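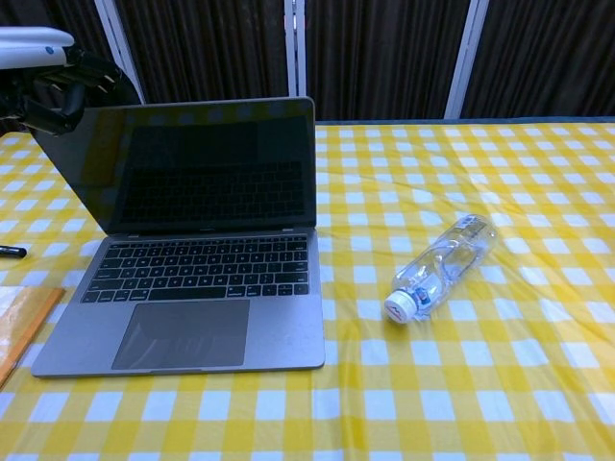
Table Reset Assistant, part-time – Stedanent

Stedanent runs shared study tables at its Jeka site. We are hiring one person to clear and reset them between bookings.

Duties
Close laptops left open and move them to the storage shelf.
Collect water bottles, including those lying on their side. Empty them and sort for recycling.
Return pens, folders and notebooks to the tray for that table.
Smooth the gingham tablecloths and replace any that are stained.
Log items left behind in the Etevetti booking system before the end of the shift.

Requirements
Able to stand for a full shift and lift 10 kg. Careful handling of electronics. Basic written English. Cleaning experience is useful but not required – training takes place on site.

Hours and terms
Shifts start at 9 a.m. and last 8 hours, with a paid meal break. The contract runs through July and may be extended.

To apply, send a resume and your available start date to the Pētersons hiring desk, marked "Table Reset." Applications without a start date will not be reviewed.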